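Open lab day at Emon, Cekville
7 Oct 2018

I had been wanting to get into the Emon workshop since May, when they first put the open day on their calendar, and it was worth every bit of the drive. They had three benches set up for visitors and you could stay at any of them as long as you liked. I stayed at the gripper bench until they started putting chairs up!

Two grippers were on offer, the Holzer and the Molar. Both are two-finger electric types, both bolt to the same arm, and a swap takes 10 minutes if you don't drop a screw (I dropped one). The Holzer is the stiffer of the two and closes with a very satisfying snap. The Molar is slower but you can stop it anywhere in its travel, and I liked it more the longer I drove it. Visitors got a hand controller, a screen with the wrist camera view, and a printed sheet of tasks to try.

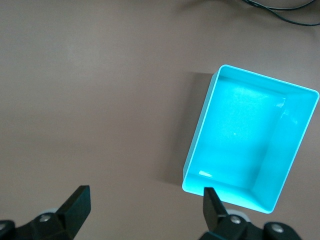
Task one on the sheet was approaching a container without bumping it, and I'll admit I bumped it the first time. Driving from the wrist view alone takes getting used to. Depth is the hard part, and you start hunting for clues anywhere you can find them. With the cyan tray I ended up steering by the rim, a thin light line that stays readable even when the plastic inside is lit so hard it nearly glows. In this view the right fingertip overlaps the near edge of the tray, and I had to glance over at the real arm to judge how much height I had. The staff member on our bench told us to go slower and look at the shadows, which was good advice.

I also asked about the camera exposure. They leave it on auto for visitors and lock it for their own runs. On a bright part against a dull table I would lock it too, and I plan to try that at home before spending money on a better camera.
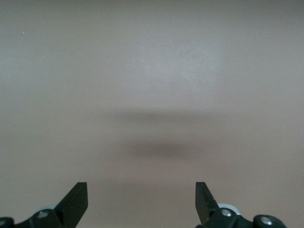

Next I wanted to compare how the two controllers handle small moves, so I asked for a clear patch of table and just practiced going up and down. The older controller has a tiny lag that you feel in your thumbs, and the newer one is lovely, smooth right down to the slowest setting. With the fingers wide apart and nothing between them, the two blurry shadows on the table became my guide, and I kept my eye on the darker one just past the fingertips. After a while I had stopped looking at the numbers on the screen.

Scores went up on a whiteboard at the end. The bench logged 76 tries over the afternoon, 29 of them on the Molar, and my best run put me somewhere in the middle of the list. I'm fine with that.

Parking is behind the building and the coffee is free. Bring a notebook, and ask to try both controllers, as they only hand you the old one to begin with.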